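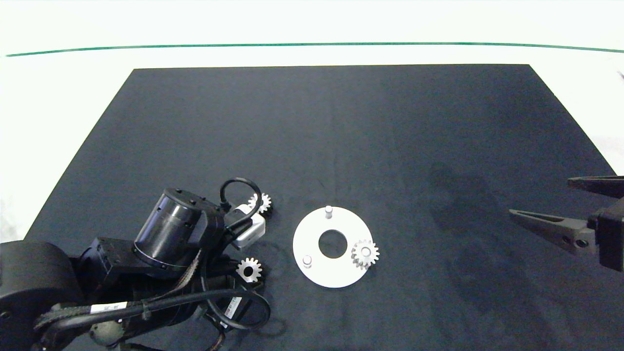

Search this site Enter keywords Go

Gear Assembly with Two Arms: Image Gallery

The Halim project studies how a pair of robot arms can learn a small assembly job from recorded demonstrations. The job is placing three gears on the three pegs of a ring-shaped plate. A policy named Stidach was trained on 3428 demonstrations and then tested in 147 trials at the Eston laboratory. The work is directed by Thibault Vidal, with support from Gralico.

Gears are laid out anew for every trial. The plate is not fastened to the table, so the arms must allow for small shifts while they work. Trials are scored by the number of gears seated when time runs out.

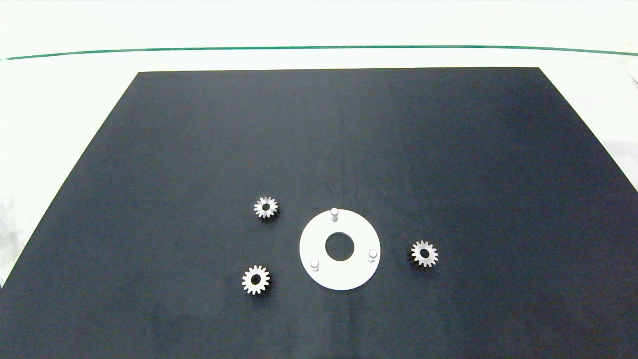
Plate and gears on the mat, with all three pegs free.

Of the demonstrations, 1770 were recorded with the plate turned to a new angle. Adding them to the training set improved results mainly on the first and second gears. The third gear remains the most difficult – the two already in place leave less room for the fingers, and a light touch against either one can move the plate.

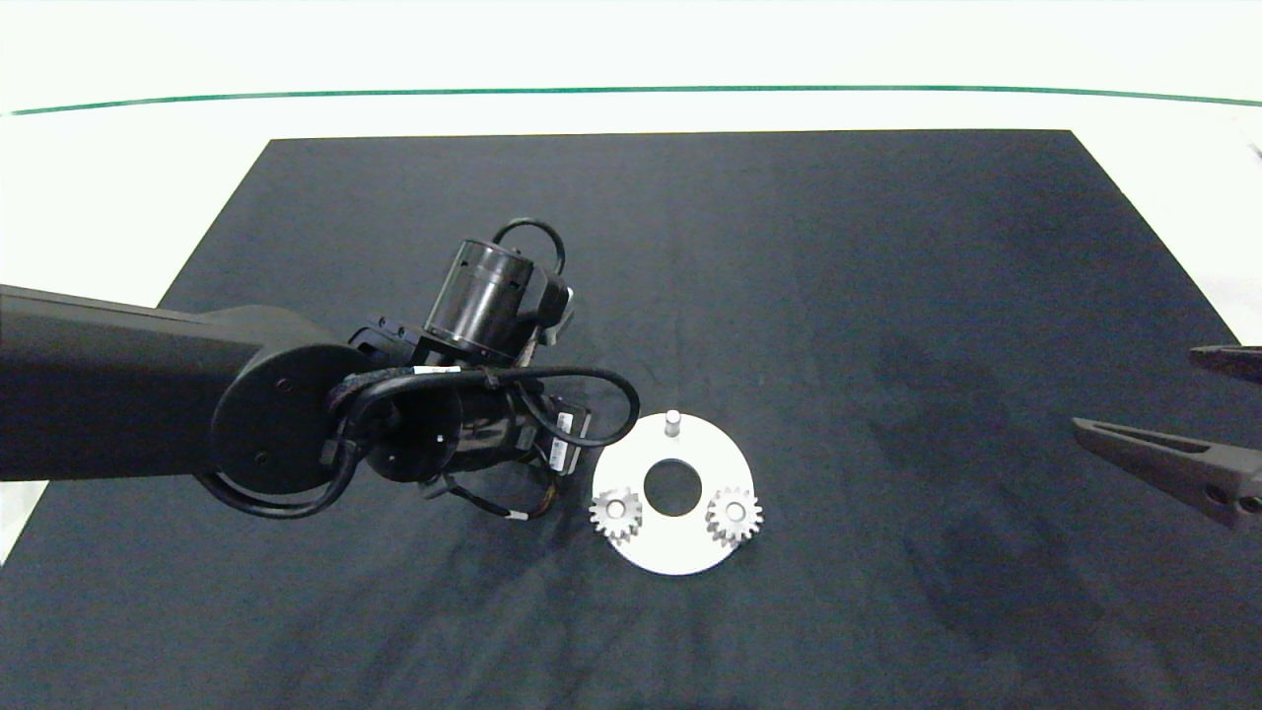 Two gears on their pegs and one peg still open, with an arm reaching in from either side.

All three gears were seated in 43 trials. The research group regards this as a baseline for later work, in which the plate will be held by one arm while the other places the gears. Results for individual trials, including those stopped early by the operator, are listed in the project report.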